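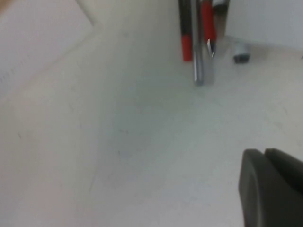

Travaux d'été à l'espace Candis : ce qui change pour les adhérents

Le chantier de réfection du rez-de-chaussée commence en juillet et doit s'achever fin août. La grande salle Nokness sera fermée pendant toute la période. Les cours de danse et de gymnastique douce sont déplacés à la salle Flanagan, aux horaires habituels, sauf le cours de 18 h, avancé à 17 h 30. L'accès se fait par la cour, l'entrée sur rue restant réservée à l'entreprise.

L'ancien revêtement de la grande salle se décollait près des issues et avait déjà été repris deux fois. Il sera déposé entièrement, puis le support sera poncé et ragréé avant la pose du nouveau sol. Le temps de séchage dépendra de la météo — la salle est mal ventilée — et la date de réouverture sera confirmée dans la lettre d'août.

Le budget voté au printemps couvre la dépose, la fourniture et la pose. Une réserve d'environ 3000 euros a été gardée pour les plinthes et la reprise des seuils. Si elle n'est pas dépensée, elle servira à remplacer les rideaux côté jardin, qui ne ferment plus.

Les casiers doivent être vidés avant la fin juin. Les 32 casiers du couloir seront démontés et stockés au sous-sol, puis remontés dans le même ordre. Les affaires oubliées seront mises en carton et gardées à l'accueil jusqu'à la rentrée.

La bibliothèque reste ouverte, avec des horaires réduits : de 14 h à 18 h. Les prêts en cours sont prolongés automatiquement jusqu'en septembre. L'atelier de reliure s'arrête pendant l'été, comme chaque année.

Pour toute question sur les salles ou les inscriptions, adressez-vous à Lorna Pangilinan, à l'accueil, le matin de préférence. Les badges actuels restent valables et ouvrent aussi la porte de la cour.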